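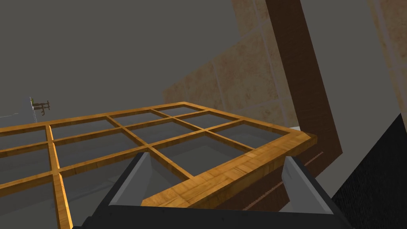 Zesuleo Tourer wagon: anyone living with the long-range one?

Home | Forums | New Cars | Garage | Members

Search this forum Go Advanced

clutchdust
So I finally drove the Zesuleo wagon on Saddler Road and out past the reservoir, the long-range version with the bigger wheels. Loved the seats. Loved the way it pulls from a stop. But the ride on broken pavement was a lot firmer than I expected from a family car, and my wife asked me twice if something was wrong with it. The salesman at Deligiannis said it softens up after a few months. Does it? I've never owned a car that did.

plainjane_wagon
Mine hasn't softened one bit and I've had it 11 months. I still like it! You stop noticing after a while, except on expansion joints. Get the smaller wheels if they'll let you swap them, my sister has those and it's a different car (quieter too).

Beryl Fairclough
I'd argue with that. I have the big wheels and find the ride perfectly fine, and I'm coming out of a very soft old sedan. Check what pressure the dealer had in the tires. Mine showed up 5 psi over the sticker on the door and rode like a shopping cart until I let some out.

clutchdust
Never thought to check. Going back tomorrow with my own gauge.

torque_steer_ted
Tire pressure won't fix cheap dampers. I drove the Zesuleo and the Clovulgate back to back and the Clovulgate is just better sorted over bumps. It gives up some range and the screen is slow, but you can drive it for three hours and get out feeling human.

Beryl Fairclough
The Clovulgate that needed two trips to the dealer for its charge port, Ted? I remember your thread :)

torque_steer_ted
One trip! The second was for the wiper motor. And they gave me a loaner.

Preben Stougaard
I cross-shopped the same two last October and bought the Zesuleo. What settled it for me was the cargo area. The floor is flat with the seats down and the lip is low, so the dog can get in by himself. Winter range is the weak spot. On my commute I lose 31 percent on the coldest mornings with the heat on, and less if I warm it up while it's still plugged in. Worth knowing if you park outside.

clutchdust
Ouch. We do park outside. Is that with the heat pump?

Preben Stougaard
Yes, with the heat pump. It's a short drive with a lot of stops, so pretty much the worst case. Highway trips aren't as bad.

plainjane_wagon
Mine's nowhere near that, but I'm farther south and in a garage, so take it for what it's worth.

clutchdust
OK, update. Front tires were 5 over, the rears were right on. Let the air out in the lot (the salesman was not thrilled) and took the same loop. Better, but I wouldn't call it soft. They're going to see if they can find one on the small wheels, and I've got a Clovulgate booked for tomorrow at 10 so I can settle this for myself.

torque_steer_ted
Take it over the railroad crossing by the mall. Then report back.

Beryl Fairclough
And try the wipers.

Contact Us | Copyright Wagon Owners Forum | Back to Top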